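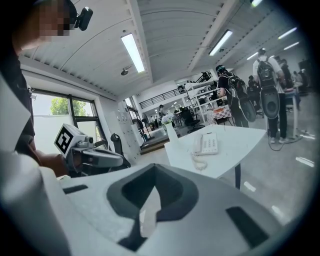

Home phones at Ellside – your questions

Updated 30 June 2021. Will add more when I get a minute. If yours isn't here, drop a note in the box at the front office.

Can I keep my old number?
Usually yes. Ask for it BEFORE you cancel anything. Do not ring up and cancel first, then ask. Once the old service is closed the number can go back in the pool and getting it out again is a headache. Let the new provider do the cancelling.

Will my old phone work on the new line?
Most push button ones, yes. Plug goes in the back of the modem now, not the wall. Look for a socket marked phone or tel. Rotary dial phones are hit and miss. You might get incoming calls fine and not be able to dial out. Try it before you throw the box away.

The plug doesn't fit.
Old wide plug, new small socket. You need an adaptor. Hardware shop, electronics shop, sometimes the chemist oddly enough. Cheap.

I've got no dial tone.
In this order please:
Modem on? Lights on the front?
Cord in properly both ends? Push till it clicks.
Try the curly cord, they go before anything else does.
Try a different phone if you can borrow one.
Turn modem off at the wall, count to 100, back on. Wait for it to settle, takes a few minutes.
Still nothing – ring the provider from a mobile or a neighbour's.

It rings but I can't hear anyone.
Check the volume first, there's often a slider on the side or underneath. Then swap the curly cord. If they can't hear YOU, it's more likely the mouthpiece end of the handset.

Does it work in a blackout?
No. This is the big one. The old lines carried their own power, the new ones don't, so if the modem's off then the phone is off, even a corded phone that never needed a power point. Keep a charged mobile somewhere you can find it in the dark. You can buy a battery backup for the modem but it only buys you some hours and the battery needs replacing every few years.
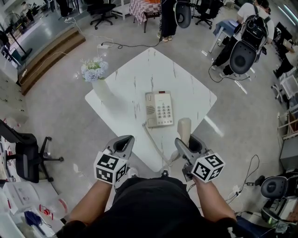 One reader wrote in to say her battery backup had been sitting under the desk since December with the switch off, and could we please tell everyone to check theirs. Consider yourselves told.

What about my medical alarm?
Ring the alarm company, not the phone company. Some older alarms won't talk to the new lines at all. Get them to run a test call while you're standing there. Same goes for lift phones, fax machines and monitored house alarms.

Which provider do you recomend?
We don't. People here are with Pustis, Sullico and a few others and there are happy and grumpy customers of each. Ask what a month costs after the first few months, that's where they get you. Ask if the modem is yours to keep. Ask if calls to mobiles are included.

Is the Mabuza handset any good?
Big buttons, loud ringer, ugly. Yes we like it. The speed dial is fiddly to set up so get someone to do it with you, and write the names on the card in pencil.

How do I stop the scam calls?
You won't stop them all. Don't press any numbers, don't say yes, don't be polite. Hang up. If they say they're your bank, hang up and ring the number on the back of your card. Wait a few minutes first or use another phone. An answering machine helps a lot – let it pick up, real people leave a message.

How many phones can I run off the one line?
Depends on the modem. If you've got three or four old ones with proper bells they might all ring weakly or not at all. Unplug one and see. Cordless sets are easier, one base in the modem and the rest just sit on chargers.

I moved from unit 8 to unit 51 and my number didn't come with me.
Moving house counts as a new connection even if it's the same street. Give them the new address well ahead and check the unit number on the order, they get it wrong.

My phone's from before 2000. Should I get rid of it?
Not if it works. Wipe it down, new cord, good for years yet. If you do chuck it, e-waste not the red bin.

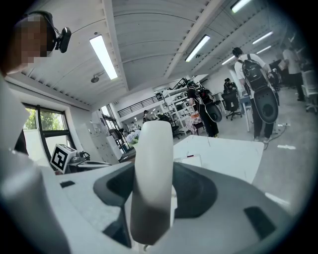
Looking up towards the ceiling.

Can someone come and look at it for me?
For plugs and cords, yes, leave your unit number at the office and a good time. We can't ring your provider for you becuase they'll only talk to the account holder. You can sit with us and put it on speaker though. Have a bill handy, and bring your glasses.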